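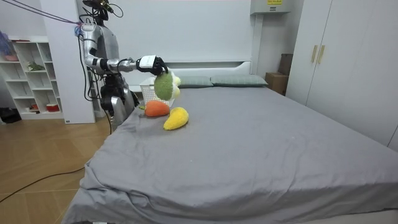 Ten to seven and the ferry goes at eight. Sigrún had the stairs in three goes, coat half on, keys in her teeth.

"Toys," she shouted. "Off the bed. In the basket. Now please."

No answer from the bathroom. Water running. Esben was meant to be doing his teeth and was, by the sound of it, doing something else.

She did the pillows. Side by side, grey-green, the ones from her mother's flat in Bremgate. Pulled the sheet. It went smooth on top and stayed a mess at the corner, hanging down in folds, and she thought, leave it. Who's looking. Preben was looking, that was who. Preben would have the house for two weeks and he noticed corners.

"Is the carrot coming?" Esben, in the doorway. Foam on his chin.

"Everything's going in the basket."

"But is the carrot coming to Saltcombe."

"One toy. We said one."

He thought about it. Seven years old and he thought like a solicitor. The orange carrot with its stubby green end. The yellow one, which he said was a mango and his father had always said was a banana, and there'd been a proper row about it once, a real one, plates and everything. Not about the mango really.

"The green one gets sick on boats," he said.

"Then the green one stays."

"He'll be lonley."

Quarter past. She hadn't done the sandwiches. Hadn't rung Preben about the boiler, the bins, the back door that you had to lift.

"He'll have the basket. He'll have the mango."

"You said mango."

"I did."

"Dad says banana."

"I know what Dad says."

He wiped the foam on his sleeve. Picked up the carrot, put it down again, picked it up. Downstairs the phone started and she let it ring, she let it ring teh whole way through, and sat on the edge of the bed and did up his shoes.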